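The Grundik grippers finally came in the mail, so there went my Sunday! I've been running the Horelen fingers on both arms since July and I wanted a fair fight between the two, which meant picking a job that makes me mad. Paperbacks it is. A book is floppy, it's slippery, it slides over the book next to it, and it has no handle.

I got all of my test runs in before dinner, 258 tries in all, with the arms on the same rail and the same controller (the Clevness board, still my favorite, even with that awful setup menu). Same Treehouse books, same pink rack.

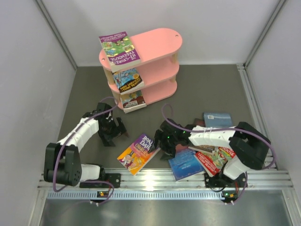
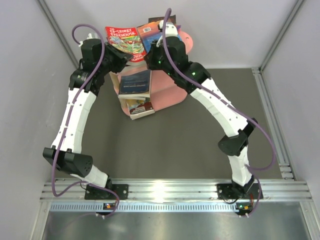 Posted 10/24/21 by the Garage Arms blog
Filed under: grippers, two arms, books

Okay, so results. The Horelens dropped 52 and the Grundiks dropped 37, and I really thought the gap would be bigger for the money. Where the Grundiks win is getting under a cover when the book is flat on the floor. The tips are thinner and they don't shove the whole pile sideways first. Where they lose is thick books, they just don't open wide enough for my taste.

Cables are still a pain. I keep giving the purple ones more slack and then they swing up by the wrist and I have to go slower than I want.

Next up is the Chauvin pair, if they ever ship (the order page has said "packing" for 2 weeks). If you've tried those on anything floppy, please leave a comment, I'd love to know what speed you run them at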